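Kategorie: Robotik | Lernen durch Vormachen | Grundbegriffe

Vormachen statt Programmieren (Teleoperation und Handführung)

Unter Vormachen, im Englischen meist »learning from demonstration«, versteht man in der Robotik alle Verfahren, bei denen ein Mensch dem Roboter eine Aufgabe zeigt und der Roboter daraus ein Verhalten ableitet. So steht es ungefähr in den Lehrbüchern, und so würde ich es auch jemandem erklären, der zwischen Tür und Angel fragt. Wer es einmal selbst gemacht hat, weiß aber, dass in dem Wörtchen »zeigt« die ganze Arbeit steckt! Ich schreibe diesen Artikel aus der Sicht von jemandem, der viele Stunden an den Griffen verbracht hat, zuletzt mit gedämpften Brötchen, Dampfgarer und Teller, und ich schweife dabei gern ein bisschen ab.

Man unterscheidet grob zwei Wege. Beim ersten, der Handführung (kinästhetisches Vormachen), packt man den Arm direkt an und schiebt ihn durch die Bewegung, während die Gelenke nachgeben und ihre Winkel aufzeichnen. Beim zweiten, der Teleoperation, sitzt oder steht man daneben und steuert über ein zweites Gerät, etwa einen kleineren Zwillingsarm, einen Handcontroller oder eine Brille mit Handerkennung. Die Handführung ist herrlich unmittelbar, man spürt jeden Widerstand, nur hat man eben nach kurzer Zeit lahme Schultern und steht mit dem eigenen Körper dauernd vor der Kamera. Und bei zwei Armen gleichzeitig wird es akrobatisch.
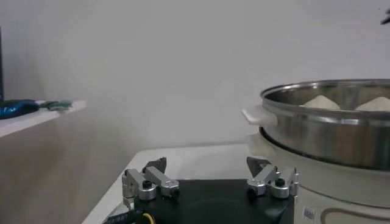 Warum bringt man am Handgelenk überhaupt noch eine Kamera an, wenn schon eine von oben zuschaut?
Weil die Kopfkamera genau in dem Moment wenig sieht, auf den es ankommt: Kurz vor dem Zugreifen schieben sich Greifer und Arm gern vor das Objekt. Die Handgelenkkamera bewegt sich mit und behält die Fingerspitzen im Blick, dafür fehlt ihr der Überblick über den Tisch. Zusammen ergänzen sich die beiden recht gut.

Für die Teleoperation benutze ich am liebsten Zwillingsarme. Wir hatten dafür lange die Steuergriffe von Zater, später das Gestell von Kimance, und ich trauere den alten Griffen immer noch ein wenig nach (der Federweg war einfach schöner). Der Bediener bewegt die kleinen Arme, die großen folgen, und mitgeschrieben werden Gelenkwinkel, Greiferöffnung und sämtliche Kamerabilder, alles mit Zeitstempel. Das klingt banal, ist aber die häufigste Fehlerquelle überhaupt. Laufen Bild und Gelenkdaten auseinander, dann lernt das Modell, zu spät zu greifen, und man sucht tagelang an der falschen Stelle. Ich habe mir deshalb angewöhnt, vor jeder Sitzung einmal beide Greifer auf- und zuzumachen und die Aufnahme gleich anzusehen.

Eine einzelne Vorführung nennt man Episode. Sie beginnt in einer festgelegten Ausgangsstellung und endet, wenn die Aufgabe erledigt ist oder man aufgibt. Bei einer Aufgabe wie »Brötchen aus dem Dämpfeinsatz auf den Teller legen« gehört für mich auch der Deckel dazu, also wo er liegt und welcher Arm ihn anfasst, denn solche Kleinigkeiten entscheiden später darüber, ob sich die Arme in die Quere kommen. In unserem Projekt Quartey waren 500 Episoden geplant, und nach dem Aussortieren blieben 281 übrig. Das tat weh! Ein guter Teil war meine eigene Schuld, denn ich hatte mitten in der Reihe die Reihenfolge der Griffe gewechselt, einfach so, aus Langeweile.

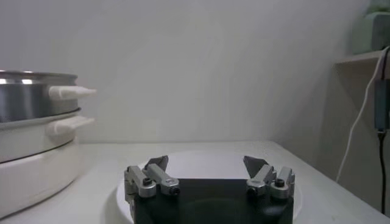
Womit ich beim heikelsten Punkt wäre, der Einheitlichkeit. Menschen machen dieselbe Sache ständig ein bisschen anders, und meistens ist das sogar erwünscht: Der Teller darf mal weiter links stehen und mal weiter rechts, das Licht darf wechseln, die Brötchen dürfen anders verteilt sein. Nicht erwünscht ist dagegen, dass die Strategie selbst springt. Greift man einmal von der Seite und einmal von oben, ohne dass die Lage einen Anlass dafür gibt, dann mittelt ein einfaches Modell die beiden Wege und landet irgendwo dazwischen. Neuere Verfahren, die mehrere mögliche Bewegungen nebeneinander vorhersagen können, kommen damit besser zurecht, aber ich würde mich nicht darauf verlassen.

Weiche Lebensmittel sind übrigens ein wunderbarer Prüfstein. Ein Teigbrötchen gibt nach und verzeiht wenig. Am eigenen Griff spürt man davon bei den meisten Anlagen gar nichts, es sei denn, das System meldet Kräfte zurück. Man steuert also nach Augenmaß, und nach einer Weile kneift man die Augen zusammen wie beim Einfädeln einer Nadel. Die Firma Barketti hat uns einmal einen Griff mit Kraftrückmeldung geliehen, und ich wollte ihn ehrlich gesagt nicht zurückgeben.

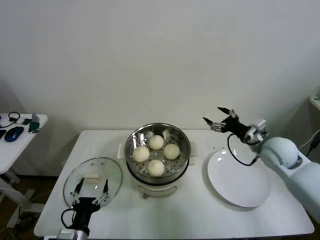

Zum Schluss noch etwas zu den misslungenen Versuchen. Früher flogen sie bei uns konsequent raus. Heute hebe ich diejenigen auf, in denen der Bediener einen Fehler bemerkt und sauber korrigiert, also neu ansetzt, noch einmal zugreift und weitermacht. Ein Modell, das nur perfekte Durchläufe kennt, steht nach dem ersten Verrutschen ratlos da, weil es so eine Lage nie gesehen hat. Bei Quartey haben wir im August 17 solcher Korrekturepisoden eigens nachgedreht, immer abends ab 2 Stunden vor Feierabend, und sie bekamen eine eigene Kennzeichnung im Datensatz. Wer das nachmachen möchte, sollte diese Kennzeichnung gleich beim Aufnehmen setzen, im Nachhinein sucht man sich dumm und dämlich.

Siehe auch: Imitationslernen, Zweiarmige Manipulation, Kraftrückmeldung, Handgelenkkamera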